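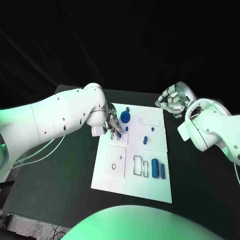 Guro running a peg task on a two-armed robot: left hand over the slotted plate, right hand held clear.

Guro – insertion planning for two-armed robots

Guro is planning and control software for robots with two arms and multi-fingered hands. It covers the part of an assembly job that starts when the part is already in the hand and ends when it is seated in its hole or slot. It runs on an ordinary Linux workstation next to the robot and talks to the arm controllers over Ethernet.

Guro is developed and supported by Nendelar in Nastport. The current release is Guro 2, available since November.

What it does

Small pegs are hard for a robot hand because the fingers cover the target just when the camera is needed most. Guro deals with this by fixing the position of the hole before the hand comes down, then handing over to force readings for the last stretch. The camera is used again once the fingers have opened and moved away.

Each task is written as a short list of steps: approach, align, touch, search, seat, release. Steps can be edited in the task window or in a plain text file. Any step can be given its own speed and force limit, and a step that goes over its limit stops both arms and keeps the grip closed.

The second arm is planned together with the first. If it has no job in a step, Guro parks it in the air at a position that keeps it out of the camera's view of the target. The parking position can be set by hand or left to the planner.

Main parts of the package

Board mapper. Finds plates, holes, slots and printed outlines on a flat work surface and stores them as named targets. Outlines are treated as places to put a part down, holes and slots as places to put a part in. Works with a single head camera.

Grip estimator. Works out how a part is sitting between the fingers from the joint angles and the last clear camera view. Shows its estimate as an overlay so the operator can correct it.

Search patterns. Spiral, straight line and rocking. Straight line is the usual choice for slots.

Run recorder. Saves joint positions, forces and camera images for each run on one timeline. Runs can be played back at any speed or exported as CSV and video.

Simulator. Plays a task through against a model of your own robot before the arms are switched on. Contact is simplified, so force limits still need to be set on the real machine.

What you need

A robot with two arms and position control on each joint
Force sensing at the wrist or in the fingers
One colour camera with a view of both hands
A workstation with a supported graphics card
A matt work surface – shiny tables upset the board mapper

Guro does not include the robot, the hands or the camera. Drivers for other hands can be written with the driver kit, which comes with the full licence.

Setting up

Installation takes up to 90 minutes on a clean machine, including camera calibration. Calibration must be repeated if the camera is moved or the head joint is replaced. Route arm cables so they stay slack through the full range of the elbow before running the reach check, as the planner does not model loose cables.

Known limits

Clear and mirror-finish parts are not supported. Parts lying on their side can be mapped but must be stood up by a separate task before insertion. Passing a part from one hand to the other works in the simulator and is marked as a trial feature on real arms.

Licences

Bench licence: one robot, all modules except the driver kit.
Full licence: up to 3 robots at one site, driver kit included.

Both include updates and email support for 2 years. Teaching departments can ask for the bench licence at a reduced rate.

Orders and questions

Mariama Nyarko handles trial licences and compatibility questions at Nendelar. Please give the make of your arms and hands and the type of force sensor fitted. Customers of our reseller Mwakalinga should send orders through their usual contact there.

Page last changed February 2025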